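The Ferry Office

Hertta Rissanen took the job at the ferry office in April, when the boat to Cisden ran twice a day and hardly anyone was on it.

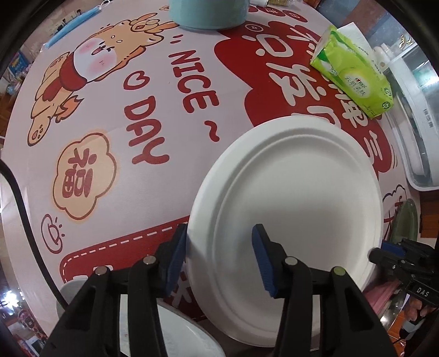
The office was one room with a hatch. Mr Bognár, who had the keys, showed her the ticket drawer, the heater and the book where late crossings were written down. Then he put on his coat and went home. He was meant to stay until noon.

At ten a man came to the hatch and asked for a single.

"A return is only 8 crowns more," she said.

"I won't need it."

She tore off the ticket. It was number 1326. He gave her a 300 note and she had to go through the whole drawer for his change, and then through her own purse.

"Do you live over there?" she asked.

"My brother did. Efe Olatunji. He had the boatyard."

She had never heard of him, but she said she was sorry. He nodded and went to stand on the slip with his bag between his feet. The boat was late. She wrote it in the book, then saw that every page before hers said the same thing in Bognár's small writing: late, late, fog, late.

When it came in, the man did not get on. He talked to the deckhand for a minute, shook his hand, and walked back up the slip.

"Can I change this for tomorrow?" he said.

Hertta looked for a rule. There was a card pinned over the heater, but it only dealt with bicycles and dogs.

"I suppose so," she said, and wrote the new date on the back.

He came the next morning and did it again. On the third day she had the kettle on before he reached the hatch, and she passed a cup through to him. They watched the boat come round the point.

"Is it a long crossing?" he asked.

"I don't know. I've never been."

He drank his tea, put the cup on the ledge and picked up his bag. This time he went down the slip quickly and stepped aboard — the deckhand took his elbow — and sat on the far side, facing the water.

Hertta washed the cup. Then she opened the book and wrote: on time.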